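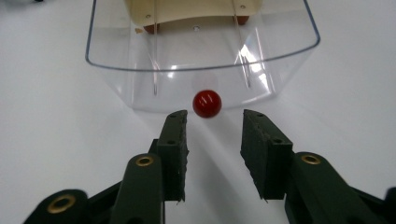 Red ball and clear plastic bin, white bench.

Workshop notebook, glaze room
Tue 23 April

Subject: copper red trials, third series. Entry by H. Tesfamariam.

The third series was unpacked this morning in the presence of Oluwaseun Dauda and the undersigned. Base glaze is Pesano as before, with the tin held steady and the copper carbonate lowered from the February recipe. Batch weight 292 g dry, passed through a 100 mesh sieve twice.

Tiles on the upper shelf are liver-coloured and dull. Those on the middle shelf are a fair red, breaking to white at the rims, with slight pinholing on the thicker dip. The lower shelf came out almost clear, with a green cast on two tiles. The kiln log shows that reduction was begun late, and the damper was found 18 mm further open than the setting agreed with Mr Kassa. It is not known when it was moved.

The Carkesell clay body again gave trouble at the foot -- small cracks, all running the same way. The Workneh body did not crack. It is recommended that the Carkesell be set aside for earthenware until the supplier has replied to our letter.

Tile 88 is to be kept. It has the best colour of any so far and no crawling. It has been labelled on the back in iron oxide and placed in the Pirnard cabinet, second drawer. Colleagues are asked not to borrow it for teaching.

Still to be done:
- repeat the middle shelf recipe on all three shelves, reduction begun earlier
- thinner dip, one coat only
- check the cone packs on the lower shelf, which were leaning before the door was closed
- A. Mirzaei to order tin oxide, the present tub being nearly finished

Kiln booked for the second firing under Tsehay Yilma's name. Shelves to be washed beforehand.

3 comments

Bereket Kassa
The damper was at the agreed mark when I left at five. Please ask the evening class.

Ardalan M.
Tin ordered. They only had the larger tub.

Tsehay Yilma
Could the Workneh test bars go in the same firing? There should be room at the back of the lower shelf.

Shares: 2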